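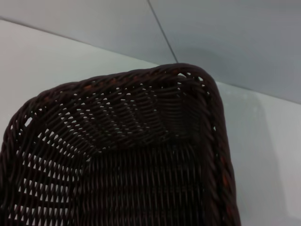
According to Sorcha Ogilvie, the first week on the hamper bench is mostly about your hands learning the baskets, and after that the job gets a good deal quicker. She packed here for two seasons before moving to the stockroom.

Seasonal Hamper Packers — Grindton

Nisbet packs gift hampers for shops and offices. We are taking on packers from October until the last orders go out. Our autumn run is 4000 hampers, in woven baskets of several sizes.

The work

You will check each basket before filling it, feeling along the rim and inside the corners for broken or sharp strands. Faulty baskets go on the returns shelf with a tag. You then line the basket, pack it to the order sheet with heavy items at the bottom, and wrap it. There is also some folding of cartons and sweeping up at the end of the shift.

Baskets are carried with both hands under the base, never by the rim.

Hours and pay

Day and evening shifts are available, with a paid break in each. Pay is hourly and goes in every Friday. Tell us which shifts you want when you apply — we try to keep people on the same ones.

What we ask for

You should be able to stand for most of a shift and lift up to 15 kg. Packing experience is useful but you do not need it. Please keep nails short, as long ones catch in the weave. Aprons are provided. Bring flat, closed shoes.

The unit is on the Zurnbridge road and has free parking. The bus stops at the gate, though the last one leaves before the evening shift ends.

How to apply

Send a short letter or a CV to Evie Catterall at the Grindton unit by Tue 18 August. Give a phone number and any dates you can't work. Those invited in will spend 60 minutes at the bench with Jessie Munro, paid at the normal rate.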